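From: Craig Baird
To: grendarine-users
Subject: Re: [grendarine-users] plane fit drops out on plain white tables

Reto Haslinger wrote:
> Craig, did you ever get the support plane node to behave on a
> bare tabletop? Mine locks on fine with a cluttered desk, then loses
> the plane as soon as I clear everything away. I've tried raising the
> inlier threshold but then it starts swallowing the bottom of the
> object. Also, are you still masking the fingers by hand?
>
> Reto

Hi Reto, hi all,

Yes! And I'm really happy with how it came out, so forgive the long mail.

The threshold was a dead end for me too. What got me moving was switching off the feature tracker inside the plane node and feeding it the arm pose from Drodevard instead. With a matte white surface there is so little to track that the old code was mostly following shadow edges, and a long soft shadow slides around enough to drag the whole estimate with it. Now the pose gives a prior and the fit only has to correct it. Set plane_prior to "pose" and leave the refine step at 2 iterations. I tried more and saw no gain.

For the shadow itself I added a small check in the segmenter (branch soft-shadow, please try it). It grows a region out from the base of each object and compares the hue with the bare surface next to it. If only the brightness changes, the region goes back to the table. I ran 70 captures through the old version and the new one, and the object outlines are so much cleaner now. Glossy things with highlights are still a bit of a pain, and anything dried or twiggy sticking out of a vase gets chopped up into little islands.
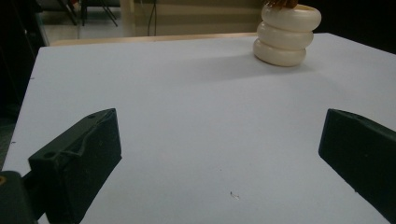 On the fingers: no, I stopped masking by hand. The mask is rendered from the gripper model at the current opening, then padded a few pixels. The padding matters more than I expected, as a covering that wrinkles along an edge won't match the clean model, and those leftover pixels turn into phantom obstacles for the planner. Tiny specks on the table get through too, so there's a minimum blob area now. It's 50 by default, in pixels, and you can override it in the launch file.

Still open: the planner treats the far edge of the table as a wall when there's furniture beyond it. I have half a fix and would love a second pair of eyes — especially from anyone running the Montecinos driver, where the depth frames arrive in a different order.

I'll push the config tonight once the tests pass.

Craig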